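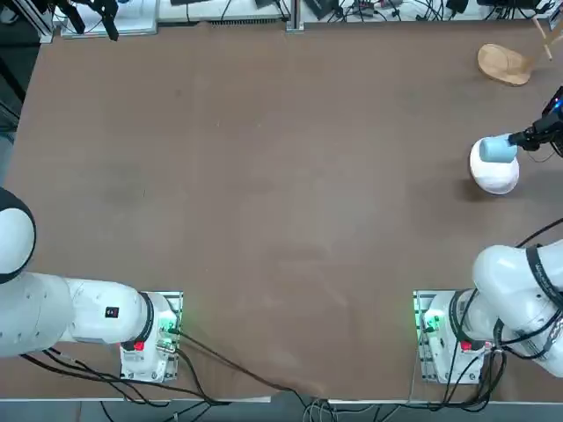

Utska is a small catalogue of handmade side tables and benches, kept as a plain data file by Valter Berge and Asuka Fujimoto. Each row is one piece of furniture, with its maker, timber, finish, colour and sizes. The finish column has a short list of allowed words, and "matte" is the one people ask about most. We use it for a surface like the big brown tabletop at the head of this file, flat and without shine. Scuffs and smudges don't change the finish. They go in the wear column, with a word or two on where they sit — "light scuffs near centre" is enough.

What's in the file

The current release has 244 rows and is dated February 4, 2020. Most of the pieces come from two workshops, Hosoda and Zuvska. A smaller group came over from the old Pisilska price list, which had no photos and often gave only a length and a height. Where a width was missing we left the cell blank.

Columns

id: a whole number, never reused
maker: workshop name as stamped or labelled on the piece
type: side table, bench, nesting set
timber: common name, lower case
finish: matte, satin, gloss, oiled, bare
colour: one plain word
length, width, height: in centimetres, measured at the widest point
wear: free text, may be blank
price: asking price when listed, in dollars, no cents

Known problems

Nesting sets are entered as one row, using the sizes of the largest table. Timber was taken from the maker's own listing and has not been checked. Two benches from Zuvska share a photo, and we don't know which one it belongs to. Any length over 100 was typed in by hand from paper sheets, so check those before relying on them.

Changes

Send corrections to Asuka with the id and the column name. Valter looks after the Pisilska rows and still has the paper list. Please don't sort the file before sending it back — it makes the differences very hard to read.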